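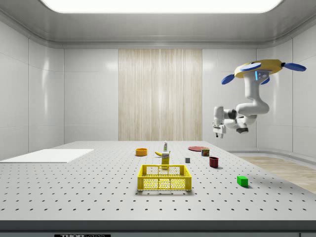 Grid of small holes across a light grey table top

Drilling a grid of holes in a workbench top – how close together?

Mimoza Leka
Posted in Sheds and Garages

I'm finally building a proper bench for the garage and I'm ridiculously excited about it! The frame is done (old bed timbers, very solid, weighs a ton) and I've got a lovely thick sheet of birch ply for the top. I want holes all over it so I can drop in pegs and clamps wherever I like. Mostly I make small boxes and picture frames, plus the odd repair for my sister's shop in Nilholm.

What I can't decide is the spacing. Some people swear by a tight grid and others say you end up with a colander and everything small falls through. Also, is there a way of keeping the rows straight without buying one of those fancy guides? I only have a hand drill and a decent square. I'd like to start on Sunday if the weather lets me carry the sheet outside.

Tharun Rajan
Marked as helpful by the poster

Oh, you're going to love it. I did mine in May and I now use it for everything, including icing a cake once when the kitchen was full.

For small boxes and frames I'd go for about 9 cm between centres. I started off much closer than that on a scrap piece and the screws did drop through, so your colander people have a point. Leave a clear border along the front edge, wider than you think, so ordinary G-clamps still have something to bite on. And look underneath before you mark anything! I drilled straight into a cross rail and had to plug it.

As for keeping straight, make your own guide. Take a block of hardwood, get somebody with a pillar drill to put two holes through it at your spacing, then push a peg through one hole into the last hole you drilled and drill through the other. Keep a straight batten clamped along the row and the block can't wander. Check against your pencil lines every few holes all the same, as a tiny error does creep along. The tool library in Pleveck let me use their pillar drill for nothing, and it took 7 minutes.

Clamp a bit of waste board tightly under the ply or the back of every hole will be a mess. Sharp bit, go slowly, and clear the chips often – ply gets hot and smelly if you force it. Afterwards I ran a countersink round each hole by hand, just enough to take the edge off, then gave the whole top 3 coats of oil.

Do post it when it's finished, I'd love to see how the bed timbers look!

sameo_shed

just drill them as you need them. mine has 7 holes and I've never wanted more

Mimoza Leka

Thank you both! Going with the block and batten. I've already found a cross rail exactly where I'd drawn my second row, so that warning has paid for itself. Off to sharpen my pencil.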